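README for the cable and small parts sorting set

Last touched October 25, 2026 by me, Etelka Jakab. Write to me if something in here is wrong and I'll fix it.

What this is

I got tired of the cable drawer. So I made it into a sorting set: a pile of cables, adapters and small boxed things, plus plastic baskets to put them in, plus pictures of it all going on. The set lives in the folder called kolstead, which was the name of the shelf the stuff used to sit on (I never renamed it, sorry). There are 424 pictures and 117 short notes, mostly mine, with a good chunk from Elango Raju.

The items

Cables first. They come coiled, folded and tied, or just in a heap, and I left them however they arrived. Then there are the boxed things: little cardboard boxes, some with a handwritten label, some with printing all over. Handwritten labels are copied into the notes only when I could read the whole thing without squinting. If I had to guess, I left the field blank. 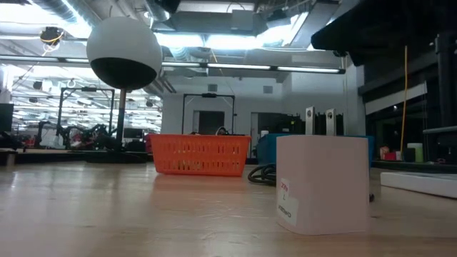 Do I need to sort by color of basket?

Only if you want to match our notes. The colors are there so that people can say "put it in the red one" and be understood, and any basket can hold any kind of item.

The containers

Orange and red baskets with slotted sides, and a teal one that we call either the tray or the bin, depending on who wrote the note. I tried to settle on one word and gave up around note 126 of the first draft - Hanne Mogensen says tray, I say bin, search for both. The slots are great for seeing what's inside without lifting anything, but thin cable ends love to poke through them, so tuck those in first.

Tying helps more than I expected! A cable with a tie around its middle goes in and comes out in one piece.

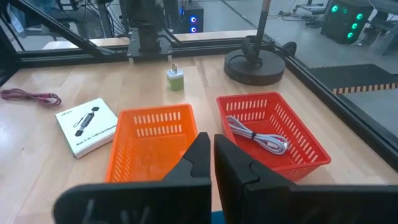
An untied one takes its neighbors along when you pick it up, and then you have two things to write down where you wanted one. In the notes I call that a "tangle" and give it a single entry, even when I'm pretty sure there's more than one cable in there.

Paper things

Booklets and flat packets count as items too. I kept them because every gadget box seems to come with some, and they have to go somewhere. 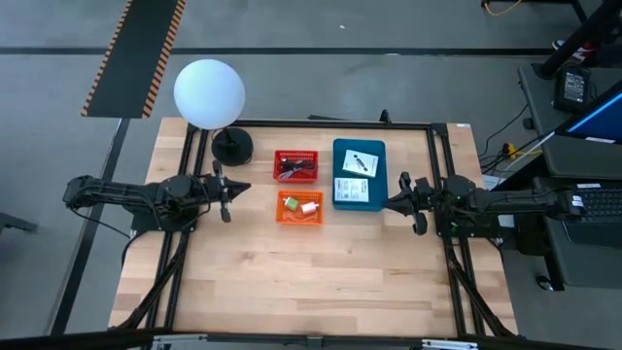
Small items in the orange basket, cables in the red, printed things in the teal tray.

Known problems

5 notes still say "misc" and nothing else. Small print is mostly unreadable, so please don't use this set for reading text.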